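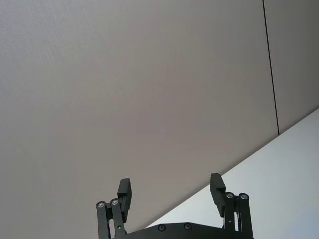
Prikex gripper kit, first proper look

Mon 26 August

I bought the Prikex two-finger gripper kit in January and it sat on a shelf until last month. I have now used it enough to say something useful.

The kit cost me 1,064 pounds from Godinho, with the wrist camera and the bracket included. The nearest thing I could find from Nurno was 2,510, and that was before you bought a camera for it. I would have had to make my own bracket as well.

It comes in matt black, with a pair of parallel bars on each side carrying an upright finger pad. The bars keep the pads at the same angle as they close, so a box gets held flat against both faces. The pivot bolts are easy to reach with a normal hex key. I did have to tighten one of them after the first week.

Fitting took an evening. The instructions cover the Brirarel arm and very little else, and the page on cable routing shows an older version of the base plate. I ended up running the cable down the outside with two straps. Leave more slack than you think at the wrist. I pulled the plug out twice before I did.

The camera looks out past the fingers, and with the gripper open you get a clear view between the pads and plenty of room above them. Against plain grey panels the black fingers stand out well, so it is easy to tell where the tips are. Over my dark bench mat it was much harder and I have since put a sheet of card down.

What I don't like:

The pads are hard and slippery on anything glossy. I stuck thin rubber on mine.

The software forgets the open position when the power goes off, so you have to set it again each time.

Spare pads are 27 pounds a pair, and Godinho wanted 300 for a replacement motor when I asked.

I am keeping it. For small boxes and tins it does the job, and the price is fair. Next I want to try it on cloth, once I have sorted out a softer set of pads.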